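4.3 Setting Out and Recording a Test Square

This section applies to hand-dug squares on open slopes and terraces. For squares cut inside standing walls, see section 4.5. Complete the grid setup in section 4.2 before starting.

1. Set the total station over the Goltard control point and level it. Check the backsight to the second control point. If the difference is more than 3 mm, level again and repeat the check.

2. Stake the southwest corner first. Drive the nail until the head is flush with the ground and mark it with flagging tape.

3. Stake the other corners clockwise. Measure both diagonals with a steel tape. Do not use a cloth tape, even for a quick check.

4. Enter the square number in the field log before any soil is moved. Numbers are never reused, including those of squares that were staked and then abandoned.

Note: On the Wernis terraces the old field walls can pull a string line out of true. Run the string on the uphill side of the stones.

5. Take the opening elevations at the four corners and the center. Write them on the level form in meters above sea level.

6. Remove topsoil with a flat shovel. Change to a trowel at the first change in color or texture, and open a new locus number.
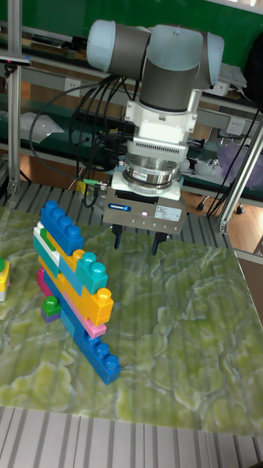
Catriona McIver wrote against step 6 in the May revision that color alone had misled her team at Dremeretti, where a damp band crossed two squares and was given its own locus by mistake. She asked that the soil be left to dry before a new number is opened. Step 7 was added as a result.

7. If the change is in color only, leave the surface exposed until it has dried, then look again. Open the new locus if the boundary is still visible.

8. Sieve all soil from floors, pits and hearths. Topsoil may be sampled at one bucket in 11. Record the mesh size on the bag label.

9. Draw the plan at 1:20 at the base of each locus. Mark north, the square number and the initials of the person drawing.

Caution: Do not stand within an arm's length of a section edge after rain. Stop work and shore the side before digging deeper.

10. Close the square with final elevations. Line the base with geotextile before backfilling.

Forms go to Elvira Cuervo at the end of each working day. Blank level forms are kept with the log, in pads of 200.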